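Buy the Clear One

I moved apartments in February and threw out 19 storage boxes. Most of them were good boxes. They had lids that fit and no cracks. I got rid of them because I had stopped knowing what was in them, and I now think the color was to blame.

Stores like to sell storage in colors. The idea is that the blue box is for one thing and the green box is for another, and the whole family will remember. In my house that lasted until my brother-in-law Dariusz put batteries in the green box. After that the green box was where batteries went, along with string and a bike light.

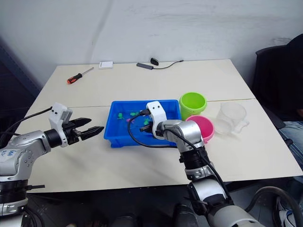
My rule is that anything with sides taller than my hand should be clear. A solid bucket has to be tipped or leaned over before it tells you anything. You can put a lime green bucket, a bright pink one and a see-through pitcher on the same table, and the pitcher is the only one you can check from a chair. Low trays are different. A rectangular blue bin is fine too, and small green and pink pieces spread over the bottom of it are easy to find, so I would leave that one alone.

People tell me clear plastic looks messy. It does, if what you put in it is a mess. My friend Elżbieta keeps everything in solid gray tubs for this reason and her shelves look very nice. She also owns four tape measures, and she bought the last one while the other three were in a tub.

The other complaint is price. The clear boxes I bought at Papadopoulos did cost more than the colored ones next to them, and they scratch. After a year mine are cloudy on the bottom. I can still see the scissors.

Labels are the usual answer to all this. I used them for years. A label tells you what somebody meant to put in the box on the day they wrote it.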